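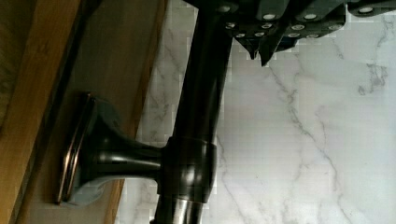
What is a second cousin?

Reading time: 3 minutes

Most children know who their cousins are. A cousin is the child of your aunt or uncle. The proper name for this kind of cousin is a first cousin. You and your first cousin share a set of grandparents.

Other kinds of cousins are harder to work out. The trick is to look for the grandparents, or the great-grandparents, that two people have in common.

Second cousins

Second cousins share great-grandparents. Your mum or dad and their first cousin both have children. Those children are second cousins to each other.

Kheri is 10. Her dad grew up with his first cousin Aarne, and Aarne has a son named Dekker, who is 7. Kheri and Dekker are second cousins. They have different grandparents, but the same great-grandparents.

Third cousins share great-great-grandparents. You probably have some third cousins you have never met.

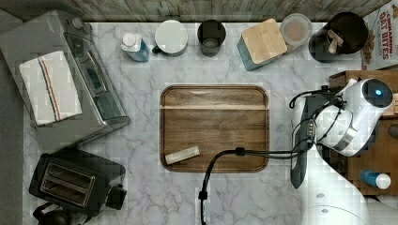
A wooden tray on a marble counter.

What does "once removed" mean?

It does not mean that someone has been taken out of the family. "Removed" is about generations. A generation is one step on the family tree. Your grandparents are one generation, your parents are the next, and you are the one after that.

If two people are on different steps, they are removed. Aarne is the first cousin of Kheri's dad. To Kheri, he is a first cousin once removed, one step up the tree. If Kheri has a child one day, Aarne will be that child's first cousin twice removed.

Many families don't bother with this. Kheri calls him Uncle Aarne, and that is fine too.

Step, half and adopted

A half-brother or half-sister shares one parent with you. A stepbrother or stepsister is the child of your step-parent. If a child is adopted, their new parents' nieces and nephews are their cousins, the same as for anyone else in the family.
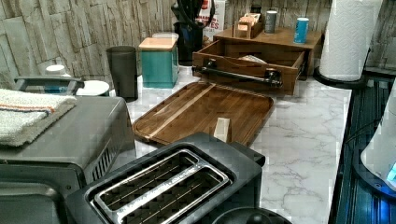

A two-slot toaster beside a toaster oven with a folded towel on it.

Make your own cousin chart

1. Write your name at the bottom of a big sheet of paper.
2. Put your parents on the line above, and your grandparents above them.
3. Add your aunts and uncles next to your parents.
4. Draw a line down from each of them to their children. These are your first cousins.
5. Ask an older relative about your great-grandparents, and whether they had brothers or sisters.

Leave room at the sides. Use a pencil, as names often need moving.

Words to know

Ancestor: a person in your family who came before you, such as a great-grandmother.
Sibling: a brother or sister.

Written by Kristine Samonte. Updated 13th August.

We use cookies to remember your settings. Accept | Manage

Contact us | © Plimberg Kids | Back to top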